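Chapitre 4
Faire une tâche entière : le projet « ranger la table »

Objectifs du chapitre
Décomposer une consigne en gestes simples.
Écrire un protocole d'essai que les autres groupes peuvent suivre.
Noter les échecs avec le même soin que les réussites.
Comparer deux programmes sur la même situation de départ.

4.1 Pourquoi une table de cuisine ?

Dans les trois premiers chapitres, vous avez appris à déplacer le bras d'un point à un autre, à fermer la pince avec une force choisie et à revenir à la position de repos. Ces exercices ont été faits avec des cubes. Le cube est un objet commode : ses faces sont planes, il ne roule pas, et la pince peut le prendre de plusieurs côtés. Mais dans une maison, on trouve très peu de cubes.

Le club de robotique de l'école Geraghty a donc choisi, pour son projet de l'année, un matériel plus difficile : de la dînette. Les objets de dînette sont légers, bon marché, et leurs formes sont très différentes les unes des autres. Une fraise glisse entre les doigts de la pince. Une assiette doit être prise par le bord. Une bouteille couchée peut tourner sur elle-même au moment du contact. L'enseignante qui dirige le club, Larasati Ngui, donne aux nouveaux élèves la même consigne depuis la première séance d'octobre : « Choisissez un objet, et dites d'abord comment votre propre main le prendrait. »

Cet exercice paraît enfantin, et certains élèves le font trop vite. Il faut pourtant l'écrire. Quand nous prenons une tasse, nous ne pensons pas à l'anse, ni à l'angle du poignet. Le programme, lui, a besoin de ces deux informations.

4.2 La consigne et ses étapes

La consigne du projet tient en une phrase : « Mettre les aliments dans un récipient. » Elle semble claire. Cependant, les deux groupes du club, Pever et Grullham, ne l'ont pas comprise de la même manière. Le groupe Pever a considéré que la bouteille de ketchup était un aliment. Le groupe Grullham l'a traitée comme un emballage et l'a laissée à sa place. La discussion a occupé presque toute une séance, et elle était utile : une consigne ambiguë donne des résultats que l'on ne peut pas comparer.

Après cette discussion, les élèves ont réécrit la tâche comme suit :

a) repérer un objet de la liste ;
b) placer la pince au-dessus de cet objet ;
c) descendre, fermer, attendre une seconde ;
d) monter, puis se déplacer vers le récipient ;
e) ouvrir la pince et vérifier que l'objet est tombé.

L'étape e) est celle que l'on oublie le plus souvent. Un programme sans vérification continue son travail avec une pince vide – et il annonce à la fin que tout est rangé.

La table de travail du club, avec la dînette :

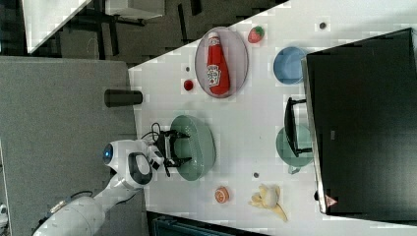
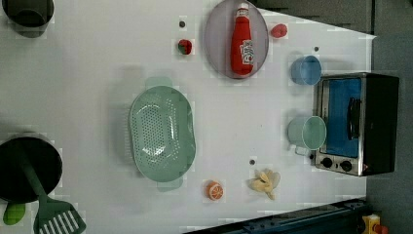

4.3 Le cahier d'essais

Un essai isolé ne prouve rien. Le club demande au moins 10 essais par objet avant de modifier une ligne du programme. À la fin du premier trimestre, le cahier commun contenait 541 essais, dont plus de 200 pour la seule banane. Ce chiffre a surpris les élèves eux-mêmes. La banane avait été reprise à chaque changement de réglage, tandis que la tasse avait été presque oubliée.

Pour chaque essai, on écrit une ligne avec le nom de l'objet, sa position au départ, la version du programme, le résultat et une remarque courte. La remarque « raté » ne suffit pas. On préférera « la pince s'est fermée trop haut » ou « l'objet a glissé pendant la montée ». Ces deux échecs n'ont pas la même cause et ne se corrigent pas au même endroit du programme.

La situation de départ doit aussi être fixée. Si le groupe Pever commence avec la fraise près de l'assiette et le groupe Grullham avec la fraise au bord de la table, la comparaison n'a plus de valeur. Avant chaque série, un élève replace donc les objets d'après un plan dessiné à l'échelle, et un autre élève contrôle.

Activité 1
Choisissez trois objets de votre cuisine. Pour chacun, décrivez par écrit la prise que ferait votre main, puis celle que pourrait faire une pince à deux doigts. Notez les cas où les deux prises sont différentes.

Activité 2
Réécrivez la consigne « débarrasser la table » de façon que deux groupes, sans se parler, la comprennent de la même manière. Échangez ensuite votre texte avec celui d'un camarade et soulignez chaque mot qui laisse encore un choix.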